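Week 4 notes: Who gets to be a citizen, and who gets to stop being one

Media, Law and Belonging, September 2019

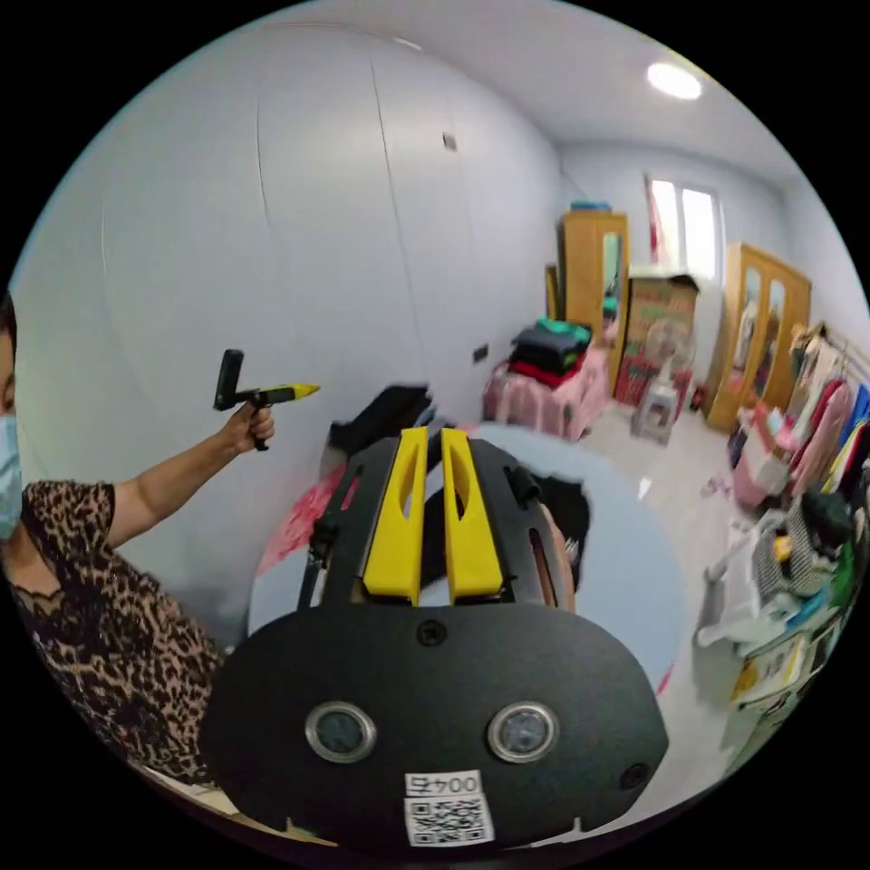
Okay, so last week we ended in the middle of an argument, and I want to pick it up where we dropped it. The question on the table was whether citizenship is something you have or something the state lends you. Most of you said "have." A few of you, mostly at the back, said "lends," and then got shouted down a bit, so I'm going to be extra nice to the lenders today.

A reminder about the reader: the long chapter on statelessness is on reserve, and the shorter one is in your packet. If you only have time for one, do the short one, but do it properly (pencil in hand, please!).

Three words people mix up

Nationality, citizenship and residence. Newspapers swap these around all the time and it drives me up the wall. For this course, nationality is the legal tie between a person and a state, the thing that shows up in a passport. Citizenship is the bundle of rights and duties that usually comes along with that tie, like voting or sitting on a jury. Residence is permission to live somewhere. You can have residence with no nationality in that place at all, and you can be a national of a country you've never set foot in.

Being stateless means no state considers you its national under its own law. That last bit matters. It isn't enough that you feel like you belong nowhere, or that your embassy is rude to you on the phone. The question is what the law of each state says about you, and answering it can take years.

How people get it in the first place

Birth in the territory, descent from a parent, or naturalization later on. Most countries mix these in some proportion, and the recipe changes over time, so always check which year's law applied when the person was born. I have seen very smart students write five beautiful pages using the wrong statute. Don't be that student.

Descent sounds simple and then gets messy fast. Some countries have let fathers pass on nationality but not mothers. Some stop after one generation born abroad. Some want the birth registered by a certain age, and if your parents were busy fleeing a war, well, the form probably didn't get filled in.

How people lose it

Here is where we slow down. You can give it up yourself, which is called renunciation. You can lose it automatically, for example by taking on another nationality in a country that doesn't allow two. Or the state can take it from you, and that one is deprivation. Keep automatic loss and deprivation apart in your essays. With deprivation there's a decision, and where there's a decision you can ask who made it, on what evidence, and who gets to review it.

The usual grounds are fraud (you lied on the application) and conduct (you did something the state considers seriously harmful to it). I find fraud the easier case, though it has its own problems. How big does the lie have to be? If somebody shaved a year off their age two decades ago, are we really pulling the whole thing apart? Talk about that one in your groups.

Conduct is where tempers rise. One camp says a person who joins the state's enemies has already broken the bond, and the paperwork is just catching up. The other camp says we have criminal courts for exactly this, and that sending your problem to live in somebody else's country is a strange way to solve it. I lean toward the second camp and you should know that about me, but I've given top grades to papers that took the first one. Argue it well and I'm happy.

The second passport problem

Many states say they won't make a person stateless, so in practice they only deprive people who have another nationality. Which means two people can do the same awful thing, side by side, and only one of them can lose their passport. The difference between them might be where a grandmother was born. Is that fair? Is it avoidable? Write down your gut answer now and look at it again at the end of term.

There's a nastier version too, where the person doesn't hold the second nationality yet but could supposedly apply for it. The first state says "go ask them," the other state says "never heard of her," and the person sits in a camp or an airport or a cousin's spare room while the lawyers write letters.

Our running case: Midton and Tokdale

You'll remember our two countries. Midton allows deprivation for conduct if the person won't be left stateless. Tokdale gives nationality by descent, but you have to claim it before you turn 21. Our traveler left Midton as a teenager, was deprived at 20 while abroad, and has a Tokdale parent. She never made a claim. The Midton file runs to 409 pages and she has been shown 2 of them.

Work through it in this order. Was she a national of Tokdale on the day of the decision? Does a right to claim count as having it? What happens when she turns 21? And can she argue any of this if she's not allowed back in to attend her own hearing? Plenty of you skipped that last one in the practice run, and it's worth as many marks as the first.

A word about age

She left as a minor. Does that change anything? The law in our made-up Midton doesn't mention it, which doesn't mean a judge can't. Think about how we treat teenagers everywhere else: contracts, marriage, drinking, crime. Then think about how the press treats them. The same person can be a "schoolgirl" in one headline and a "bride" in the next, with one birthday between them.

Reading the coverage

For the media half of the course, bring one interview with somebody in a citizenship dispute. Any outlet, any country. I want you to mark every sentence about clothes, hair or tone of voice, then every sentence about the law. When I tried this with my own pile I had more than 226 clippings on the office floor and a sore back by the end, so please, just the one.

Ask what the clothes are doing there. Sometimes they're plain scene-setting. Sometimes they're evidence for the prosecution ("look how Western she's gone, it must be an act") and sometimes for the defense, and quite often the very same jacket does both jobs in two different papers. Look at who picked the verb, too. "Claims" and "says" are a long way apart.

Reading and homework

Fröhlich, chapter on loyalty, first half only. The second half is heavy going and we'll do it together in December, when everybody's tired anyway. Also the Mutulon handout on burden of proof, which is short and has the flow chart you all asked for.

One page, typed, on this: should a state be able to take away nationality from someone outside its borders? Pick a side in the first paragraph. I don't want "there are many views" (I know there are, I assigned them!). Put your section number at the top and leave it in the tray outside my office before we meet again. If the tray is full, slide it under the door.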